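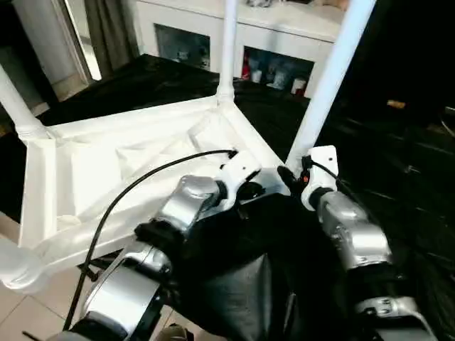 Out & About: Factory Visits

I've been playing cricket badly for most of my life, and in all that time I'd never once seen a bat get made. So when Neagu ran their open day in June I put my name down straight away and drove the 127 km out there with a thermos and a very old bat in the boot (more on that later).

First thing you notice is the smell. Linseed oil and sawdust, all through the place – I could've stood in the doorway all morning. They had the clefts stacked up to season, 3,000 of them, and our guide let us pick a few up. The weight difference between two that look like twins is unreal! One felt like a feather and the next one felt like my brother-in-law's.

Pressing came next. They run each cleft through the rollers more times than I'd have guessed, and the bloke on the press had strong opinions about anyone who skips knocking in at home because the sticker says "pre-prepared". Guilty, mate. Very guilty.
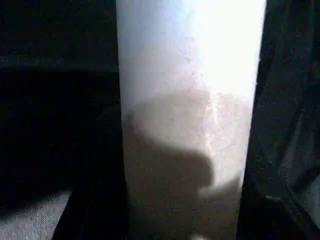
Wajid Rizvi reckoned the pressing is what you're paying for, and that he'd take a plain-looking four-grain blade off a good press over a pretty one any day of the week. We argued about that all through the sausage sizzle. I still like a pretty bat, sorry.

The handle bench was my favourite part. Cane, rubber, glue, then the splice gets cut by hand and tapped home, and you hold your breath a bit while they do it. After that it's shaping with a drawknife, and the shavings come off in these long curls that the kids were stuffing into their pockets. There were 63 of us through on the day and everybody got a go at sanding a toe.

The shop out front had the new Flerier and Bolo ranges in. I picked up the Bolo in a short handle, 2 lb 8 oz, and it pinged beautifully off the mallet, but I was good and put it back. The Cavemard pads were too stiff at the knee for me – might soften up with a season in them.

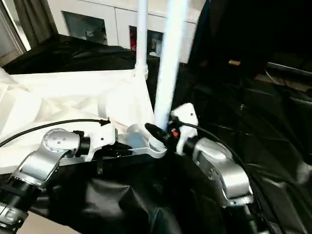 Can you bring your own bat in for repair on the open day? They'll look it over and give you a quote, but the work goes into the normal queue and you pick it up later.

Mine got a long stare and a slow shake of the head. There's a crack running right up into the splice, so it's back in the garage with the tent and the esky. I'm going again next year, and I might even let myself buy something.

Recent posts
Breaking in new batting gloves
Junior pads: what size do they need?
Our club's gear swap day
Wicketkeeping inners worth the money

Contact | Copyright | Back to top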